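Ticket: dish rack – plates leaning, plates not fitting, rack creeping on marble floor
Product: Flullden stainless wire dish rack
Raised via: Gotano kitchenware help desk
Status: open, waiting on reply re spare feet
Priority: low

Problem as first logged
Rack wont hold plates straight. Mixed set, different makers, different rims. Some go in and stay, some tip over onto the next one. Want to know if it's the rack or the plates before we send it back. Order ref ends 123.

Rack on its own first, plates out on the floor, standing near the back wall where it normally lives.

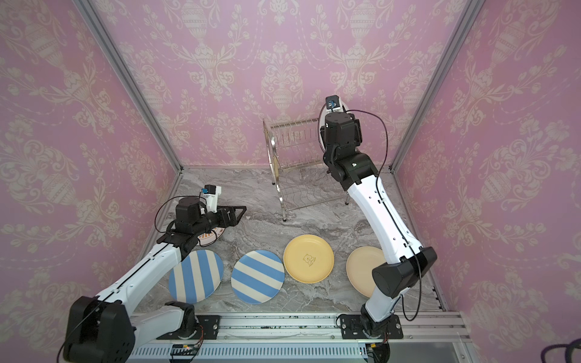 Ticket last updated: 4/9/25

Checks on the empty rack
Looked along the upright tines from one end. No bent ones that I can find by eye. Pressed down on each corner in turn, very slight rock at one back leg. Turned the rack end for end, rock moved with it, so it's the leg and not the floor. Floor is the grey marble pattern stuff, pretty slippy. Pushed the rack with one finger and it slides. That would explain the creeping.

Help desk asked for the weight of a full load. Kitchen scales say 900 g for the ones I had to hand, not the whole set. Well under anything that ought to bother a steel rack.

Also asked was it ever in a dishwasher. No. Wiped down only. Had it since July.

Loading test
Went with four plates, next to each other, no gaps left on purpose. Diagonal blue and white stripe at the left, then the thick pale yellow one, then the white one with the orange sunburst, light pink at the back.

Result: all four stand up but they all lean over to the left a bit and overlap. Not falling. Just not straight. The yellow is the fat one and I think it's the trouble, it takes up more of the slot than the others do. Tried it again with yellow at the very end of the row and the rest looked better. Tried every other slot, better again, but then you lose half the rack, which is no good to me with this many plates.

Left it loaded for 15 minutes, bumped the worktop a few times. Nothing fell out. Lean about the same as before. 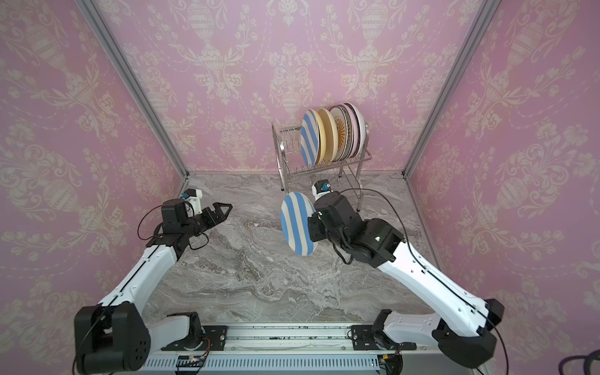

Sorting the plates by fit
Help desk suggested taking everything out and putting it back one at a time, to see which are happy on their own. Fair enough. Emptied the rack, laid the plates flat in front in two rows, started with the tallest one at the right hand end.

Notes as I went:
– white with dark blue scale pattern, thin orangey brown rim: goes in, leans on the end of the rack, sticks up higher than the top rail. Ok at the end. In the middle it wobbles.
– orange sunburst, the plain one: fine
– orange sunburst with the Chinese writing top and bottom: fine, same size as far as I can tell
– pale pink with the bear: fine, bit loose
– stripes, both of them: fine. Diagonal one slightly tighter, had to wiggle it
– yellow with the bear: needs a slot either side left free
– cream one: not done yet

The Erkden plates and the Đặng ones have got mixed up in the cupboard so I can't say which brand is which any more. Sorry. If you need the makers I'll have to go through the boxes.

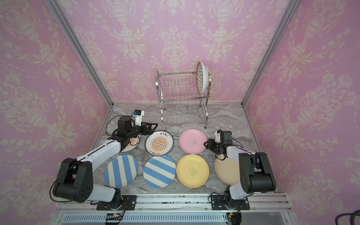

Tall plate in at the right end, seven still to go back.

Reply from help desk, pasted in
Try the widest plates at the two ends and thinner ones between. Rubber feet should stop the sliding, can send up to 3 as spares. Please confirm if the rocking leg has its cap on.

My answer
Cap is on but it looks a bit squashed compared with the others. Please send the 3. Folded bit of card under that leg for now and the rock is gone. Still slides if you shove it.

To do
Cream plate, try in an end slot
Refit feet when they come, then repeat the four plate test in the same order
Dont close ticket untill both done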